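How to Set Up a Packing Table and Crate Rack for Small Orders

This guide covers a packing area for a small workroom that ships up to 200 parcels a week. It assumes you have one long table, one rack for stock crates, and a clear stretch of floor between them. You can put the whole thing together in an afternoon.

What you need

A long table with a fabric or mat surface
A lint roller or a vacuum with a brush head
A rack with two tiers
Plastic crates, all the same size
Floor marking tape or floor paint
Flat cartons, filler and tape

Step 1. Clear and clean the table

Take everything off the table before you start. Vacuum along the ribs of the fabric, then across them, and finish with the lint roller. Start at the far end and work toward yourself. Rub dry pen marks with a damp cloth and a drop of dish soap. Don't soak the fabric. Let it dry before you put any cardboard back on it.

We use fabric on our table at the Vovholm workroom. Small glass and glazed pieces slide on a bare top, and we had chips every week before we changed it. The drawback is that it shows dust. Plan on cleaning it once a week in a slow season and every other day from October on.

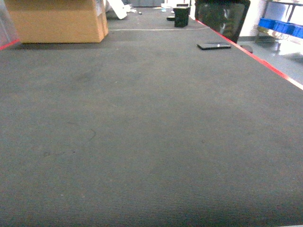 Decide which end of the table is for supplies and keep the rest for packing. The supply end should be the one farthest from where you stand most of the time. Put cartons and protective pieces there and let nothing creep forward. On our gray ribbed top the tan carton sits at the far end with the small white items behind it, and most of the fabric stays open for work. Lint and specks show up well on a gray surface, so look it over before you lay out anything with a soft finish.

Step 2. Mark the edge

Packers tend to set things too close to the side of a table when they are in a hurry. A bright edge helps. If your table doesn't come with one, run a strip of colored tape down both long sides. Press it down with the back of a spoon and trim the ends square. Replace it when the corners lift.

Keep a hand's width between the edge and anything breakable.

Step 3. Sort the supplies

Flat cartons go upright against a wall or in a slot under the table. Only the size you are packing now should be standing open on top. We buy two sizes from Kunero, in bundles of 100, and open one bundle at a time.

Filler is the messiest item. Keep loose filler in a lidded bin, and fold plastic sheets and bags over a bar or the end of the table. Foam pieces can be reused if they are clean and have no tape on them. Throw out any with torn corners.

Tape, scissors and a marker go on the same side as your writing hand. Test this by packing one order with nothing in it. If you reach across your body, move the item and try again.

Step 4. Load the rack

Put the rack where you can get to the front of it from the table without stepping around anything. If the shelves can be tilted, slope them slightly toward the front. You can see what is in each crate without pulling it out, and small items move forward as you use them up.

Place the lower tier first. Line the crates up from left to right, side by side, with the fronts even. Heavy stock goes on the lower tier. Light stock goes above it.

Label every crate on the short side facing you. We write the shelf number and the item number, for example 657, and leave the name of the item off. Names get long and people stop reading them. A printed list hangs at the end of the rack.

Don't fill a crate higher than its rim. For small parts, 500 pieces is the limit we set for one crate, and anything over that goes to the back stock.
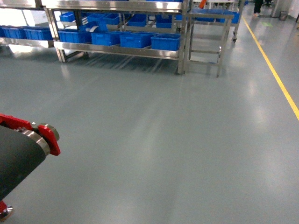 How much open floor should there be in front of the rack?
Leave enough for one person to lower a full crate while another walks past behind them. In most rooms that means the length of a crate plus two steps. Measure it with a loaded crate in your hands, as people take up more space when they are carrying something.

Step 5. Mark the floor

Sweep and mop the floor and wait for it to dry fully. Snap a chalk line first, then lay the tape along it in one pull. Yellow is the usual color for a walkway. Paint lasts longer than tape on a sealed floor, but the surface has to be lightly sanded or the paint will peel. We used Drokley floor tape for the first year and painted the line after that.

Keep stock, carts and trash off the line.

Step 6. Close down at the end of the day

Break down unused cartons. Return leftover stock to its own crate. Roll the table once with the lint roller and check the floor under it for dropped pieces. Write any crate that is running low on the list at the end of the rack, and put the marker back on the table.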